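Stisterach Street Neighbors, winter issue

BLOCK LUNCH MOVES TO THE HALL

2001-01-02

Quick one this time, I'm typing between two other things and the printer wants it by noon. Sorry in advance for the spelling.

The block lunch. Yes, it's happening. No, not in the street. The city came back about the permit and Cundari Avenue can't be closed while the gas people still have their trench open, and the gas people say March, and we all know what the gas people's March looks like. So we're indoors. Courtois Hall, the big room, side door by the bike racks (the front door sticks, don't fight with it).

Doors at eleven. Food at noon or when it's ready. Out by four, swept, chairs stacked, lights off. The hall charges us for the extra hour if we run over and last year we ran over.

Room holds 100 and the fire card on the wall means it. Last year 32 households signed the sheet, and then everybody's cousins came, which was lovely outside and won't work inside. Please put the real number of people on the sheet. Kids count. Babies in arms, no.

Sheets are at the laundromat, at the hall, and taped inside the window at Joltix Repairs. If the pen is gone bring a pen.

Food. Same as always, bring one dish that feeds your own bunch plus a few more. Last names A to H something hot, I to P salads and bread, Q to Z dessert. If you hate your letter, trade with somebody, I don't need to hear about it. Write what's in it on a card and stick the card on the dish. Nuts especially. Two stoves at the hall but only one oven works, and it runs hot on the left side. Anything that needs an hour in there, cook it at home and just warm it.

Coffee and cold drinks come out of the block money. Cups, napkins and the rest too, so please don't everyone buy napkins again. I still have napkins.
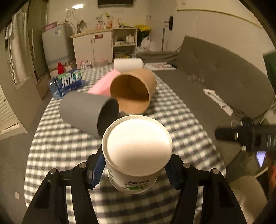 Joana Peixoto wants it said that the indoor plan leaves out the folks who only ever came by because they were walking past. Half the people she knows on this block she met because a table was in her way, she says, and a side door by the bike racks is not going to do that. She'd like a summer one too, outside, trench or no trench, even if it's only sandwhiches.

Fair. I've put that down for the next meeting. If we do a second one we need money for the permit again and someone other than me to stand in line for it. It's a long line. Bring a book.

Speaking of money. The block fund stands at 800 dollars after the snow shoveling and the new bulb for the alley light. Hall deposit comes out of that and we get it back if nothing's broken. Last time it was a blind. Nobody has to pay to come to the lunch, there'll be a jar, put in what you like or don't.

Music. Carolina Godinho is bringing her records and the good speakers. Requests to her and not to me. She says nothing with yodeling, after last year. Volume down at three for the upstairs tenants, they've been decent about it.

Getting there. Parking lot at Courtois is small and the back row belongs to the dentist. Walk if you can. If you need a ride or need somebody to carry your dish, leave a note in my mailbox with your phone number on it. Last year I got two notes with no name and no number. I did find one of you.

The ramp is on the alley side. It gets icy at the bottom so there'll be sand down by ten thirty.

Set up. Need hands from nine thirty, tables are heavy and the cart has a bad wheel. Clean up, need more hands than that. Everybody signs up for tables and then it's the same four of us with the mops. Put your name under MOPS. Please.

Lost and found from the fall yard sale, still in my hallway: one child's red boot, left. A casserole lid, glass. A set of keys on a fish. A folding chair that is nicer than any of mine and I'm going to start using it. I'll bring the lot to the lunch, and what's left goes to the thrift store after.

Also, trash pickup on Stisterach is on the holiday schedule for one more week, cans out a day later than usual. And whoever is leaving bread for the pigeons behind the laundromat, the pigeons are not who's eating it.

Still need: big coffee urn (ours leaks), extension cord, two card tables, someone who can make a sign that people can acutally read from accross the street.

Sign up sheets come down the night before. After that just show up and bring a chair.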